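Kirketti Folding Bench Top, after one season with a student robotics club

Rating: three and a half out of five. I would buy it again, with some swearing.

I run the Thursday robotics club at a community college, a job I got by owning a label maker. We have 12 students, two arms, and a budget of the kind people describe as "seed funding" when they don't plan to water it. In February our old table, a door on sawhorses, lost an argument with a hand truck, and I was told to replace it before the Rinelura Cup qualifier.

The Rinelura is a student contest in household chores. Teams teach a pair of arms to put dishes away, fold a towel, and so on, and a judge with a clipboard watches them fail to. Our event is plate handling: take plates out of a rack, put plates back in a rack. My mother did this daily for forty years and received no trophy.

The rules ask for a flat, light-colored, non-glossy work surface. The Kirketti is sold as a craft and sewing table, and it came to $229 with shipping. The next thing up, a proper lab bench from Fahmy, was $1392 before anybody carried it up the stairs. You can see how the decision was made.

Assembly

The legs took us one evening. The instructions are a single sheet of drawings in which a cheerful bald man attaches things to other things, and he never looks worried, even at step 6, where the brackets go on backward if you follow him. Mahmoud Ait Ali, who is our team captain and reads drawings for fun, caught it on the second leg. The bolts are decent. The hex key is made of cheese. Use your own.

The surface

Flatness is good. I put a four-foot level on it in both directions and found nothing to complain about, which spoiled my evening. The finish is a plain white with very little shine, and our vision code took to it right away. On the old door it kept finding a plate in the wood grain, always the same one, and was very sure of it.

White does show everything, though. Every crumb, every bit of pencil, every fleck off somebody's sleeve turns up on it like a witness. We wipe it before each session and it has opinions again by the second run. If you are going to use it for anything with a camera, buy a pack of microfiber cloths at the same time and put one person in charge of them. 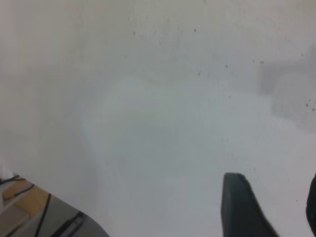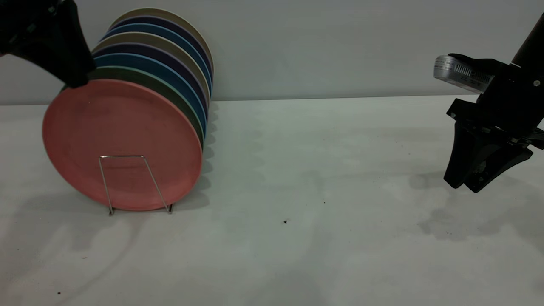

It is also not a big table. Two arms, a rack and enough clear space to set a plate down in the middle will use up most of what you paid for, and laptops have to live on chairs. The cables are your problem too. There is no tray, no grommet, no hook, and I ended up with a bag of adhesive clips from the hardware store, half of which have since let go.

Wobble

I expected to hate it here, and I only mildly dislike it. The table is stiff side to side and a little loose front to back. With one arm moving slowly you won't notice. With both of them going at contest speed there is a small sway, and a row of plates in a wire rack will let you know with a sort of nervous chatter. A cross brace from scrap lumber fixed most of that. Mahmoud wanted to bolt the whole thing to the floor and was told to fill out a facilities request, number 3236, which I assume is being enjoyed by someone.

Leaning on it counts as moving it, by the way. We lost a full evening of good runs to a student's elbow — mine, if you must know — and had to line everything up again.

Folding

It folds. The box says "in seconds," and it does, once you have taken off the arms, the clamps, the clips, the brace and your watch. We folded it once, for the qualifier, and it rode in the back of a minivan without a scratch. One of the locking tabs now needs a slap before it seats.

Customer service

I wrote to the seller, Wununow, about a missing foot pad. They replied the next morning, apologized, and sent me four left-hand hinges. I wrote again and got the pad, plus another hinge. If anyone needs hinges, we meet Thursdays at six.

For a sewing room it's probably more table than you need. For a club like ours it does the job, provided you can build a brace and keep your elbows to yourself. The regional round is next month, and we're bringing our own hex key.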